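Search this blog
Type and press enter

Giving up the car for the winter

2021-01-12

I sold the car in December. The repair quote from Walczak was more than it was worth, and a man from Siranley gave me 700 for it as it stood. I take the 13 bus to work now and walk home when the sidewalks are clear.

The walk takes me past the old mill and over the footbridge. Mornings are harder. The bus runs every half hour until nine, and twice last week it came four minutes early and I had to wait for the next one.

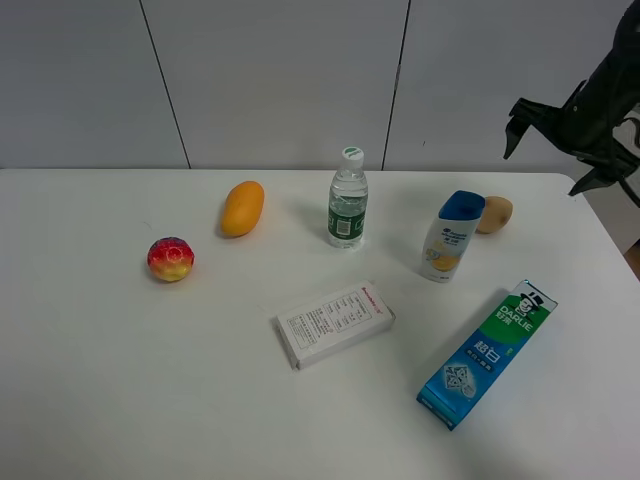

Groceries took the most getting used to. I used to do one big trip on Saturday and fill the trunk. Now I stop at the store most evenings and carry one bag, so fruit comes home in small amounts, no more than would go on a white tabletop like this one with plenty of room left over. I throw less of it away. Potatoes and cat litter are still a problem, and for those I ask my neighbor Genowefa Pawlak for a ride.

Contact | © 2021 | Back to top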